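Posted January 2020 by prellby_nights
Print this page | E-mail this thread
Filed under: Home & Sleep, Threads

ok a thread on sleeping badly for 14 months and what finally moved the needle. long. mute me if you sleep fine
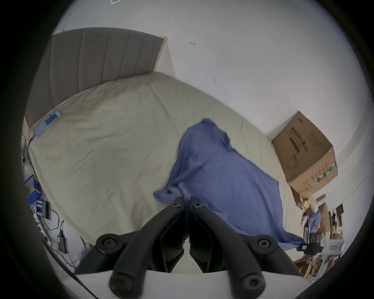
so. started with waking at 3. every night. not worried about anything in particular, just awake, listening to the fridge. figured it would pass. did not pass

first thing everybody tells you is buy a new mattress. I priced them. the one at Fuchs that didn't feel like a church pew was close to 2000 dollars before delivery. walked out. had a pretzel in the parking lot

went home and did the free stuff first. glad I did

free thing one: same wake up time every day. including Sunday. hated this so much. week one I was a ghost. week two a slightly angrier ghost. week three I got sleepy at 10:15 without trying and thought I was getting sick

the bedtime didn't matter as much as I expected, for me anyway. I'd spent months going to bed EARLIER to make up for lost hours and just lying there longer. more time in bed, same amount of sleep, spread thin like cheap jam

free thing two: the clock. turned it to face the wall. I used to do the math every time I woke up. if I fall asleep now I get four hours. if I fall asleep now I get three and a half. terrible hobby

still wake up sometimes. but without the number I mostly roll over and thats it

(phone is charging in the kitchen, same reason. yes I had to buy an alarm clock. yes it's the one facing the wall)

thing three, coffee. sorry. I was having one at 3 in the afternoon and telling people it didn't affect me. moved the last one to before noon. headache for two days – then nothing. I miss the afternoon cup more for the walk than the coffee so now I do the walk

oh and the walk is probably its own thing. Prellby in November gets dark before I'm off work, so lunch is the only daylight I see. twenty minutes. down past the bus depot and back. not scenic

room temp. our place is heated by one thermostat in the hall and it had been set at 78 since we moved in, I assumed somebody had a reason. there was no reason. I turned it way down at night and my other half complained for one week and then started stealing the extra blanket, so, adapted

sheets! people DM me about sheets more than anything so fine

bought two sets from Tumon when they had the sale. plain cotton. they come out of the dryer like a road map and I do not iron them, I'm not my grandmother. soft after maybe the fourth wash. before that kind of crunchy

things I learned about sheets: thread count above a certain point is just a number on the bag. I had a set that claimed some giant count and it slept hot and pilled by summer. the plain ones breathe better

also measure your mattress depth before ordering. the topper adds inches. first set popped off the corner every single night and I'd wake up on bare topper like a hostage. sent it back, got the deep pocket kind, problem gone

wash them weekly. I was not washing them weekly. moving on

the topper is from Estard, I got the cheapest one they carry, 100 dollars even with the coupon. it smelled like a new shower curtain for several days so leave it in the spare room with the window open if you've got one. we don't have one. we left it on the couch and sat on the floor

did the topper help? some. hips hurt less. I'd put it behind the wake up time and ahead of the coffee

stuff that did nothing for me, your milage may vary:

– lavender anything. now I just associate lavender with being annoyed
– the tea. tasted like a hay ride and then I had to get up to pee
– weighted blanket. liked it for reading. kicked it off by midnight each time, and it's loud when it hits the floor
– a recording of rain. see above re: having to pee
– the app with the graph. it told me I slept badly. I know. I was there

stuff I was doing wrong and didn't know: catching up on the couch at 8 pm. I'd nod off during whatever show, twenty five minutes, wake up with a crick in my neck and then wonder why I couldn't sleep at 11. now if I feel it coming I get up and do dishes. kitchen has never looked better

the other one – working from the bed. laptop, snacks, bills, all of it. moved everything to the table. it felt silly, same apartment, eight feet away. but a few weeks in and getting into bed started to feel like a signal again

somebody will ask so: yes I saw a doctor. go see one, esp if you snore or wake up gasping or it's been months like me. mine ran bloodwork, asked about mood, asked about snoring, and then gave me more or less this same list on a photocopied sheet that looked older than I am. I was a bit insulted. then I did the list

she also said if you've been lying there a good while and you're getting mad, get up. sit somewhere dim. boring book. go back when you're sleepy. I read most of a history of canals this way, could not tell you one fact about canals

where I'm at now: sleeping through five nights out of seven, give or take. the bad nights are still bad but they don't turn into bad weeks. I don't dread going to bed which was honestly the worst part of the whole thing

edit bc a few people asked: no I never bought the mattress. may still. the old one has a dip on my side you could lose a cat in

edit 2: wake up time is 6:20. picked it bc of the bus. pick whatever yours is, just keep it on weekends too

edit 3: pillows are a seperate thread, I have opinions, not tonight, it's 10:15

Tags: sleep, bedding, routines, threads
Print this page | E-mail this thread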